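Cleris two-finger gripper set for table-top arms
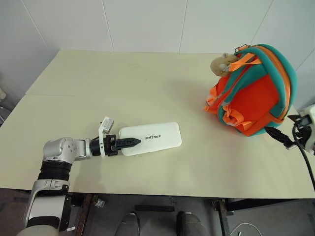

Cleris fingers on the left arm, resting on a flat carton. Backpack and small plush toy at the right side of the table.

The Cleris set is made for teams who already have one or two light arms and want to change the gripper without changing the arm. It contains the black two-finger gripper, the finger pair with serrated edge, the wrist plate and one cable.

How we compared it

Before we took Cleris into our range, Kristóf Katona tested it against the Tandex parallel gripper, which we also sell. Both were used on the same arm and with the same controller settings. The objects were a flat carton, a backpack with straps and a small soft toy. Each gripper made 100 attempts per object.

On the carton the Tandex was better. Its wide pads take a box from the sides and hold it straight, while the pointed Cleris fingers sometimes let it turn a little. On the backpack the result was opposite: the narrow finger goes under a strap easily, and the Tandex pad often pushed the strap away. With the soft toy we found no difference worth reporting.

Which one to choose

If you handle mostly boxes, please take the Tandex. For bags, textile and other things with loops we recommend Cleris. Customers with two arms can also mix them, but the controller must then keep a separate profile for each side.

Technical data

Maximum opening: 100 mm
Recommended load: 500 g
Fingers: 3 pairs available, one included
Warranty: 18 months

Delivery

Spare fingers are in stock again from December. The wrist plate for older Cavetti arms is ordered separately, and you should write the arm model in the comment field. Questions about mounting are answered by Miklós Mészáros at our Szilágyi workshop.

Page updated 28 Mar 2023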